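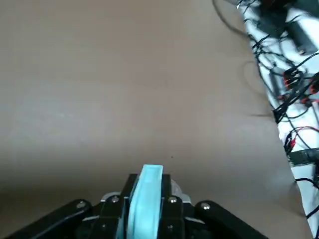
The bakery in Ostard opened in 1990, and the woman who runs it today was then an apprentice. She received me in April, at five in the morning, when the first rye loaves were already cooling.

"My teacher came from Tatavel, and there they make the dough very wet," she told me. "In Ostard the customers complained. They wanted a bread which can hold butter."

She changed the recipe slowly, over two winters. I asked if she misses the old bread. "Sometimes I bake it on my birthday - only for the family."

Her flour comes from Mottram. The mill in Taminport was cheaper, she said, but it closed, and she doesn't like to speak about prices.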